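Chapter 4
Household Textiles: Sheets, Covers and Tablecloths

Most of the cloth in a home is not worn. It lies on beds and tables, hangs at windows and sits folded in closets. This chapter looks at how that cloth is chosen, how it is made up, and what happens to it over years of washing.

The chapter follows the records of one small linen service, Preltden, which rents bedding and table linen to guest houses. Its manager, Glenys Tautahi, began keeping a log for each batch in January, and parts of that log are used in the exercises.

After reading this chapter, you should be able to:
– name the three basic weaves
– explain what thread count does and does not measure
– choose a cloth for a given use and defend the choice 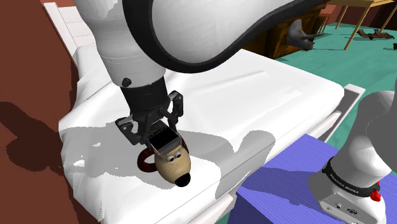

4.1 Why White?

White is still the usual color for rented bedding. The reason is practical. White cotton can be bleached, and a new sheet can be put with an old one without a clear difference in shade. Dyed sheets fade at different rates, so a set that has been split up is hard to match again.

White has its costs. Stains show at once, and repeated bleaching weakens the fiber. Preltden retires a sheet after 104 washes, whether or not it looks worn. Warrick Tomoana, who runs the wash floor, would like to raise that limit for the heavier cloth.

The surface of a white cloth also changes with the light. Folds and slopes that are hard to see under even light become plain when light falls from one side – inspectors use this to find thin places and poor pressing.

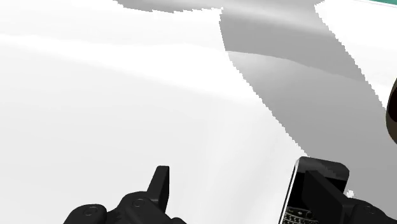
4.2 Weave and Weight

In a plain weave, each crosswise yarn passes over one lengthwise yarn and under the next. The result is firm and hard-wearing. In a twill, the crossings step sideways from row to row and form diagonal lines. In a satin weave, long yarns float on the surface, giving a smooth face that snags easily.

Thread count is the number of yarns in one square inch, counted in both directions. Some labels count each ply of a twisted yarn separately, and this is how a sheet may be sold with a count of 900. Weight is often a better guide. A heavy tablecloth hangs straight and stays in place under dishes, while a light one shifts when a cup is moved.

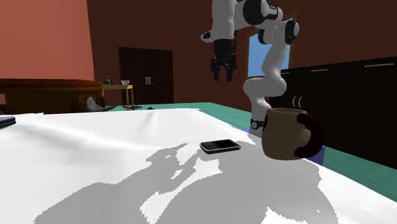

Drop is the length of cloth that hangs below the edge of the table. For daily use, a drop of 8 to 12 inches is common. To find the width of cloth needed, measure the table and add the drop twice, then allow 2 inches for hems. Shrinkage must be added as well. Untreated cotton can lose several percent of its length in the first few washes, so Preltden washes a sample from every new bolt before cutting.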